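Protgate unit settings export

README, last edited 20th January

Contents

This folder holds the unit settings exported from Protgate, the posting system used by the Stoltetti offices. It covers display names, contact blocks, banner text and the rules for what a lower unit takes from the unit over it. It does not hold postings, applicant records or user accounts. There are 297 units in the export, one row each.

Files

units.csv — one row per unit, with its ID, display name and parent ID
banners.csv — banner text and the date it was last changed
contacts.csv — the contact block shown at the foot of each page
inherit.csv — one row per setting per unit, marked own, passed or blocked

How inheritance is recorded

A setting marked own was typed in by an administrator of that unit. A setting marked passed came from the nearest parent with the pass-down box checked. Blocked means the unit has turned off passing for everything under it. If you change a value at the top, units marked own will keep what they have. To make them follow the parent again, clear the field and save the page.

The root unit has no parent ID. Leave that cell empty. A zero will make the loader reject the whole file.

Field limits

Display names can run to 200 characters, banners to two lines. Longer banners are cut without a warning when they are loaded, so check them before you upload. Contact blocks take plain text only. Line breaks are kept, tabs are dropped.

Known problems

Nine units still carry the old Skokalgate name in their banner text. Gilberto Pacheco has the list and is working through it with the unit administrators. The Du Plessis office appears twice, once under each of its former parents. Use the row with the higher ID. The duplicate will be removed in May.
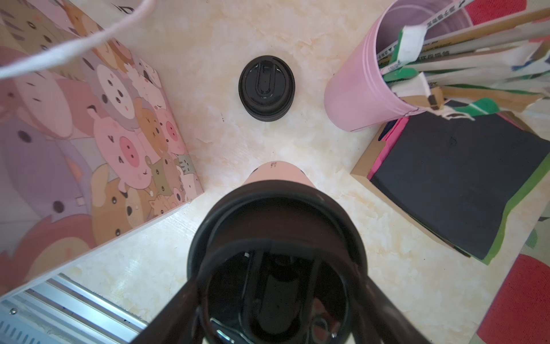
Item names in the supply catalog unit follow the same limits as display names, and they are passed down in the same way. Use the everyday name first and the details after it, with commas between. The round black cup lid with the raised handle goes in as "Lid, cup, black, round", and the handle belongs in the notes column. Do not put prices or room numbers in the name. Lower units can add their own notes but cannot rename a passed item.

Loading changes

Run the check script before the loader. It stops after 31 errors, so a clean second run is needed even if you fixed everything it showed the first time. Save the files as UTF-8 with a header row. Keep the column order as exported.

Access and questions

Read access is open to all unit administrators. Write access is given by Yolandi Chauke — send her the unit ID and the name of the person who needs it.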